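Ticket 191: left gripper loses tracking at the pouch station
Status: open, waiting for parts
Opened by: Samer Smadi
Assigned to: Rasha Issa
Station: Geagea, table 3

Samer wrote in the morning that the left hand-held gripper drops its position for a short moment when the operator turns it inwards to take the pouch. The right one keeps its position. He restarted the Keltance software two times and the fault came back.

I checked the log. There are 21 drops in one shift, all on the left side. The calibration file is from July and it loads without error.

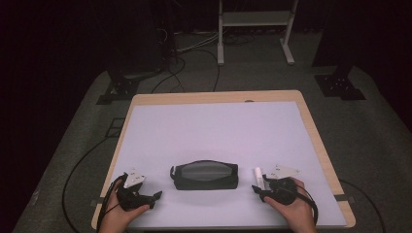 Page last changed: 16:40 by Rasha Issa

Both grippers carry a white marker plate with dark dots on top, and each has its own black cable. At the station the pouch goes in the middle of the board, with the mesh window up, and the operator comes to it from both sides.

Done so far:
Cleaned both marker plates with a dry cloth. No change.
Changed over the two cables at the computer end. The fault stayed with the left gripper, so I do not suspect the input.
Tightened the screws under the left plate. One was a little loose. The drops became fewer but did not stop.

Beverley Tuhiwai asked if the board can move during work. I pushed it by hand from each side and it stayed in its place.

Next step: fit a new left plate and calibrate again. Muchen Gu has ordered it from Voltcombe. Until then please do not use recordings from the left side for the Tudico set.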